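Section 4 - Table Wipe and Cloth Work: Set-up for Kitchen Staff

Applies to: Prerkix arm station, back kitchen and staff canteen. Part 421 for the finger pads, if you need to reorder.

Read sections 1 to 3 first. If the arm is still in its shipping lock, stop, go back to section 2.

4.1 What changes on your shift

The station takes over the cloth part of the close. Spreading, gathering, pulling the cloth back off the table. You still do the dishes, the loading, the stain check and the final say. Nobody's hours are cut for this, see the notice from Zacharias on the staff board. What does change is the order of things. Before, one person cleared and wiped in one go. Now clear first, step back, start the arm, do something else close by. Takes a week or so to stop reaching in out of habit. Everyone does it. Don't.

Evening team: the 8 p.m. wipe is now a station job. Morning team: no change until the Hemetti tables are moved over.

4.2 Before you start

1. Table cleared of loose cutlery, pens, phones, caps. Anything small gets dragged along under the cloth.
2. Drainer can stay on the table. Lid closed. Put it to the left, away from the arm.
3. Lay the cloth flat. Smooth out the big folds by hand, small creases are fine.
4. Let the cloth hang over the front edge of the table. Same overhang every time if you can.
5. Check the bracket over the back of the table. Knob tight. If it turns with two fingers it is too loose.
6. Check that the cable on the right is clear of the cloth.
7. Step back behind the floor line.

Note: use the white cloth set only. The colored ones have not been taught yet and the arm will grab short.

Caution: do not set the drainer down after the arm has started. Pause first. Always.

4.3 Running a cloth job

1. On the panel, pick Roltero, then Cloth, then Table 2.
2. Wait for the arm to come over the table and stop.
3. Look at the ring on the housing. Green = ready or working. Any other color, see 4.6.
4. Press Start once. Don't press again if it seems slow, it queues a second job.
5. Arm comes down, fingers go to the cloth, close, and pull the fabric up into a fold.
6. Stay in earshot until it has finished and gone back to park.

With the fingers down in the cloth the fabric bunches around them and stands up in a ridge next to them, so you may not see the finger tips at all.

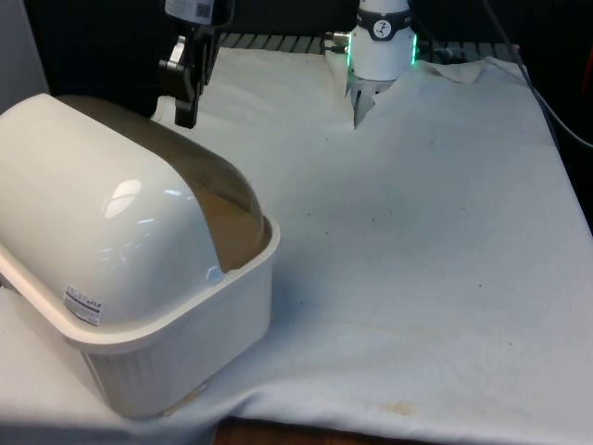

Photo: Prerkix station guide, kitchen edition

A fold like the one beside the fingers is enough to work with. Cloth does not have to be neat. If the fingers come up with no cloth in them, let it try again by itself. It gets two tries, then it parks and waits for you.

Note: white cloth drainer white lid - easy for tired eyes to lose the edge of one against the other. Look twice before you press Start.

4.4 Pausing and stepping in

1. Press Pause on the panel. Not the red stop, unless somebody is at risk.
2. Wait until the arm is fully still.
3. Do what you need to do. Move the drainer, pull the cloth straight, pick up the spoon you forgot.
4. Step back behind the line.
5. Press Resume.

If the fingers are closed on the cloth, do not tug. Use Open on the panel, then take the cloth out by hand. Tugging has already cost us one set of pads.

Caution: hands, sleeves, apron strings. Tie the strings at the back. Lanyards off.

4.5 After the job - your part

The arm does not judge clean or dirty. You do. This was the main question from the floor and the answer stays the same, a person looks at every cloth.

1. Look the cloth over for specks and stains. Front corners and next to the drainer foot are the usual places.
2. Specks only: shake out, reuse for practice runs.
3. Yellow or tan stains: laundry, and put a fresh cloth out.
4. Wipe the wood edge at the front by hand. Arm dosen't reach under the overhang.
5. Tick the sheet. Initials, time, cloth changed yes or no.

If you changed the cloth and the arm has a job waiting, cancel the job and start it again. It remembers where the old cloth was.

4.6 When something is off

Ring not green, arm still: check the panel for a message, clear it, try once more.
Ring dark: no power to the tool end. Look at the small connector on the side of the housing. Don't push it in with the power on.
Arm grabs the same spot over and over: cloth has slid. Pause, straighten, resume.
Arm goes toward the drainer: Pause. Move the drainer further left. Write it in the log even if nothing touched.
Fingers won't let go: Open on the panel. Still shut, red stop and call the shift lead.
Panel says Service 2,894: cycle counter is due. Job can be finished, no new ones after that. Tell the shift lead same day.

4.7 Who may do what

Anyone on shift: start, pause, resume, open, red stop.
Shift lead: reset after red stop, change the table number, tighten the bracket knob.
Prerkix service only: anything under the housing cover, the bracket angle, teaching new cloths.

You may refuse to start a job if something looks wrong to you. No reason needed on the sheet, just write "not started" and the time. The hand wipe is still an approved way to close and the cloths for it are on the same shelf as before.

Training for new people is one full close next to somebody who has done it allready. Watch one, run one with them beside you, then sign in section 9.

Next: Section 5 - Parking and Overnight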